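Lost property

Lost property is the stuff people leave behind on buses, in libraries, under theater seats and so on, and also the whole business of looking after it until somebody comes asking. I've been writing this page for the Birncombe local wiki off and on since I worked the counter at the bus station there, so it leans toward what I know. Please add your own town if you have one!

What counts

Most places draw a line between lost, mislaid and abandoned. Lost means it fell out of your pocket and you had no idea. Mislaid means you put it down on purpose (say, an umbrella on the rack) and walked off. Abandoned means you meant to leave it. The rules about who gets to keep a thing can depend on which of these it is, and they change from place to place, so check your own before you claim that nice scarf. At the counter we mostly treated everything as mislaid and got on with it.

How an office works

Somebody hands the thing in, it gets a tag with the date and the route, and it goes in a bin or on a shelf. Birncombe tagged 778 things in my last year and gave back 603, and I'm still proud of that. Phones go home fast – they ring, after all. Gloves hardly ever do. I have no idea why people will cross town for a lunchbox and not for a good leather glove, but there it is.

Food gets thrown out the same day. Keys are kept longest. Wallets are opened by two people together, and the contents are written down before it goes in the safe. Catalina Iturra, who trained me, wrote her tags in pencil so they could be used again, and you could always tell a shelf she'd done because the string was tied in a bow.

Claiming something

You'll be asked to describe it before anyone brings it out. Try to remember something odd about it, like a broken zipper or the name of the shop on the label. "Black umbrella" won't get you far. Some offices charge a small fee, and ours didn't.

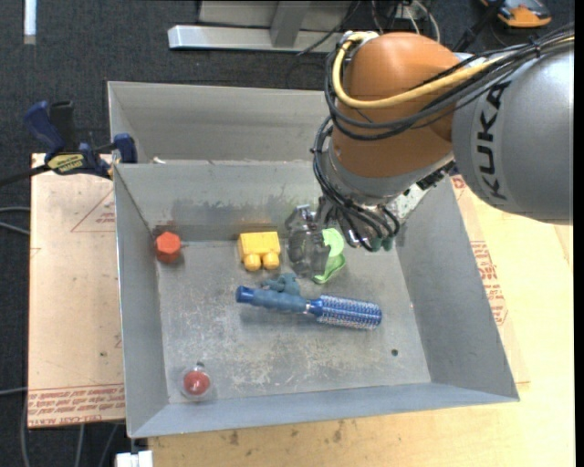 If you're asking for somebody else, bring a note from them. We had this argument at the counter nearly every Saturday, usually with a parent picking up a school bag, and the answer was always the same. A note or a phone call, either one is fine.

What happens to the rest

Birncombe holds things for up to 3 months. After that, coats go to the shelter, books go to the library sale and the odds and ends are sold off in June in mixed boxes. You can't look inside first. I once bought a box with an egg slicer, a recorder and a Polish phrase book in it, and I still use the egg slicer.

Orkow does it differently and sells each piece on its own, so prices run higher. Umali used to hold an auction in the station hall but I haven't heard of one lately. If you know whether it's still going, please fix this part.

See also: Unclaimed mail, Left luggage, Birncombe bus station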